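Home | About | News | Open days | Contact

We use cookies to remember your preferences. Accept | Manage

PRESS RELEASE
For immediate use

WOMURA INVITES THE PUBLIC IN TO WATCH A COAT BEING FOLDED

Womura, the household robotics firm based at Fargate, will open its doors in November for an afternoon of demonstrations on a subject most visitors will feel they already know enough about: putting clothes away.

The open day follows a smaller preview last month, when neighbours, suppliers and a fair number of staff relatives came to see how the company gathers the examples its software learns from. Those expecting a gleaming android were given a cup of tea and shown some laundry. Most of them stayed until the end.

Womura's Filness project aims to teach machines the dull middle of housework, the part between the dryer and the drawer. Its library currently holds 3559 recorded tasks, every one carried out by a person working with hand-held grippers. Shirts and towels make up the bulk of it. Winter clothing was added this year, and morale on the folding team has been described internally as "mixed" ever since.

"A tea towel has two sides and no opinions," said Brenda Paredes, head of demonstrations. "A padded coat has sleeves, a collar, a zip and a great deal of trapped air. You press it down in one place and it comes up in another. I have been folding coats for most of my life and I had never thought of myself as skilled until I had to do it with pincers."

Visitors in November will be able to try this for themselves. There will be three folding stations, each with a bed, a heap of garments and a member of the team standing by to offer encouragement. Sessions last long enough for most people to finish a jumper and lose an argument with a fitted sheet. Children are welcome and, on the evidence of the preview, will be better at it than their parents.

Pranab Sarkar, who runs the Filness project, will give a short talk at 3 p.m. on why soft things are hard for machines. The talk has been cut from its original length following feedback. He will then take questions, including the one about whether the robots are coming for everyone's jobs, to which his usual reply is that they are welcome to his ironing.

"People come in wanting to see something impressive," said Sarkar. "What we do looks very ordinary, and it takes ages. You choose where to take hold of the cloth, you find you chose badly, and you let go and choose again. All of that is useful to us. A recording in which everything goes smoothly teaches rather less than you would hope."

The company works on made-up beds in furnished rooms, with the blankets and pictures left where they are. An earlier attempt to use a bare table in a white room produced tidy recordings and software that was baffled by a patterned sheet.

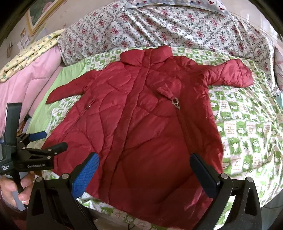 Tahsin Patwary found the coats the best part of the preview and said it was the first time anything to do with robots had made sense to her, though she would like it noted that she does her zips up before she folds, and that a machine ought to be taught the same.

Womura has taken the point about zips under advisement. It remains a live issue in the office, where opinion is divided between the fasteners and the non-fasteners, and the matter has been raised at two meetings that were supposed to be about something else.

The afternoon is supported by Liyanage, which is lending the clothes rails and has asked for them back this time. Refreshments will be served away from the bedding.

Entry is free, but places at the folding stations should be booked in advance through the Open days page. Walk-in visitors may watch. There is step-free access from the Fargate entrance, and coats may be left at the door, where they will be hung up by hand.

NOTES TO EDITORS

Brenda Paredes and Pranab Sarkar are available for interview before the open day. Reporters wishing to attempt a coat on camera should allow extra time. Press enquiries to Selvaraj Bepari at the Womura press desk.

Sign up to our newsletter for dates of future demonstrations. Unsubscribe at any time.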